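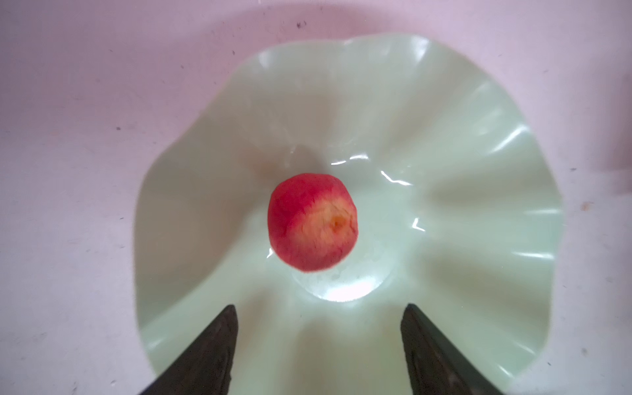 I've got a bit of news for anyone who, like me, has been missing Wattimena since it shut its doors on the harbour road: it's back! The new place is on Jaslow Street, two doors up from the bike shop, and it opened on Saturday at noon. I was in by half past twelve (I had skipped breakfast on purpose).

It's a good deal bigger than the old room, which is a relief if you ever had to eat with somebody's coat in your soup. The menu is still Indonesian, mostly Moluccan, and the fish in yellow sauce is the same one I used to cross town for. I had that with sago and a very hot sambal — I asked for the mild one and I'm fairly sure I didn't get it, but I finished the lot anyway. The grilled aubergine was a little oily for me. My sister had the nutmeg chicken and wouldn't share, so I can't tell you much about it except that the plate went back clean.

They're giving away 100 free lunches this month, drawn from the slips you fill in at the till. When I dropped mine in, the girl behind the counter told me they'd had 500 slips on the first day, so don't get your hopes up.

Coffee comes from Alleritz, the little roaster behind the station, and it's much better than what they used to serve. There's no booking for lunch. For dinner you have to go through the Cidex app, and I couldn't get it to take my phone number, so I just asked at the counter and they wrote me down in a book for next week.

Open from noon until ten, closed Mondays, cards and cash both fine. I'm going back for the chicken.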